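Cable rules for a shared table with two small arms?

Posted by Tímea Hegyi in Workshop Safety and Standards

We have two tabletop arms on a common rail and a written procedure of 14 lines that says plenty about speed limits and very little about cables. The task is plugging a charging cable into a phone. The loose cable has to be on the table because it is part of the task, but the supply leads share the same surface. Is there an accepted rule for separating them, and does the power strip have to come off the table? Our last internal review in October left this open.

Keith Hinds
Take the strip off the table. Screw it underneath. We did that at Flillstead and never thought about it again.

Ernő Boros
I don't agree that it always has to move. I know of no standard that covers this exact case, so what you want is a house rule that can be checked. The one I wrote for Lera has 6 lines, and these are the ones that matter to you:

Task cable and supply cables are listed separately on the setup sheet. Anything not listed is removed before power on.

Supply leads leave the table by the shortest side and are clipped at the edge.

Slack is taken up outside the reach of either arm. Reach is measured with the gripper fitted, fully extended – the figure in the arm's data sheet usually stops at the flange.

Arm cables are checked through the full wrist range at low speed, with a hand on the stop. A loop that clears at rest can still catch at the end of travel.

The strip may stay if it is fixed down and outside the reach of both arms. If you can't show that, Keith's answer applies.

Enikő Takács
Adding to Ernő's list, with views from a setup for the same task, two close in and two of the table. 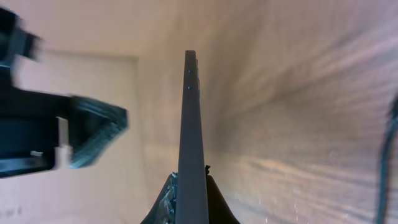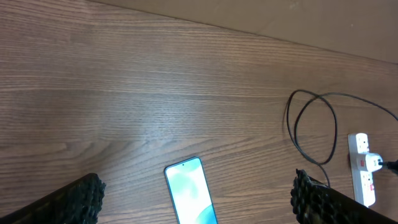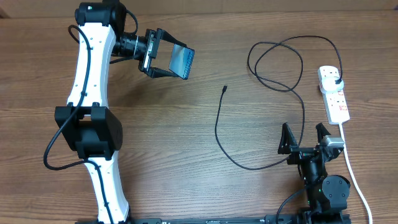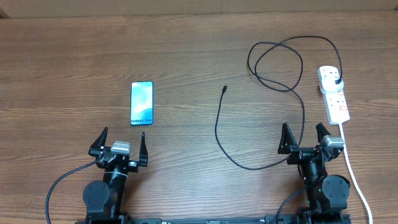 My own rule is that every cable gets one of three classes: task, supply or machine. The class decides who may move it during a session. Task cables may be moved by the operator between runs, supply cables only with the arms stopped, and machine cables only by whoever signs the maintenance sheet. In the last view the free connector end is task class, while the white cord running down past the right arm is supply class and should be clipped along its length. The black cable is harder, as it leads back to the plug in the strip and is therefore both. I class a cable like that by its riskier end, so the tangled loops near the strip get tied down and only the length needed for the task is left free.

Write the class on a tag at both ends. We used colored tape at Rerkton until it wore off, and 12 leads had to be traced by hand.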